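Zovstead dressing table set

README, last touched 23 Mar 2019

Written in a rush before the June move, will tidy up later. Ask Unathi if something below makes no sense.

What it is

Pictures of dressing tables and the small stuff that lives on them. Lipsticks, compacts, brushes, hair grips, pots of cream with the lid off. Tables being cleared, tables half cleared, tables nobody has touched for weeks by the look of it. 3,720 pictures in total. 2,000 of them have notes, the rest don't yet.

Why vanity tables: we already had kitchens (see the Gerka set) and desks (Mandstead). People kept asking for something with small, fiddly items and a mirror in the middle.

Folders

tables/ - whole table or most of it
tops/ - the tabletop, closer in
drawers/ - open or shut, knobs, what's inside if open
mirrors/ - anything where the glass takes up a good part of the picture
notes/ - one text file per picture, same name as the picture
old/ - ignore, first naming scheme, kept because two scripts still point at it

A picture sits in one folder only. If it could go in two, tables/ wins. Oratile sorted most of these by hand so there will be odd ones.

Notes files

Plain text, one item per line. Item, then where it is, then state if you can tell. So:

compact, left, lid showing
lipstick, middle, lying down
drawer, under mirror, small, two knobs

Keep it dull. "lipstick" not "lippy". Colour only if sure. If you can't tell what somthing is, write "small item" and move on. No guessing at makes. Shades off the packaging only, never by eye.

Left and right are as you look at the picture, not as you'd sit at the table.

Mirrors

The bit that causes the most trouble. Things in the glass are NOT on the table. Put them under a separate heading, "in mirror", at the bottom of the file. A window in the mirror goes there, a ceiling light goes there. Same lipstick seen twice, once on the table and once in the glass = one line in each part.

Faces in mirrors are blurred. If you find one that isn't, tell Oratile and pull the file, don't just skip it.

Fancy frames: write "carved" or "plain", plus the colour, plus shape of the glass. Nothing more. We had someone writing a paragraph per rose.
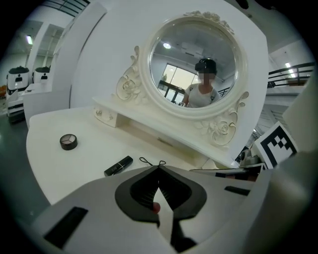 Photo: Zovstead set, tables/

White table, round glass, carved white frame with roses, so the frame line is short: "mirror, round, carved, white". Then drawer, compact, lipstick. The compact is on the left and the black lipstick lies diagonally, which goes down as "lying down" like any other. Window and round ceiling light go under "in mirror".

Known problems

- 90 notes files still say "makeup" with no item given. Redo.
- 19 pictures in drawers/ are really tops/. List is in old/list.txt, sorry
- eyeshadow and blusher compacts get mixed up when shut. Use "compact" unless pans are showing
- Shabalala batch has no drawers folder at all, not a mistake, those tables had none
- spelling of "jewellery" is all over the place, search for both

Adding pictures

Copy into the right folder, write the notes file, run the name check. Leave the table as you find it, don't straighten things up first. Mess is fine. We have far too many neat ones allready.

No names on letters, prescriptions, bank cards. Turn them over or take them off the table before you start.

Use

Free for teaching and study. Anything you sell, write to us first. Credit as "Zovstead dressing table set, Mabaso and Shezi".

To do

finish notes for the rest
merge old/ and delete
more dark wood tables, nearly all ours are pale
brushes in pots, one line or many? Unathi to decide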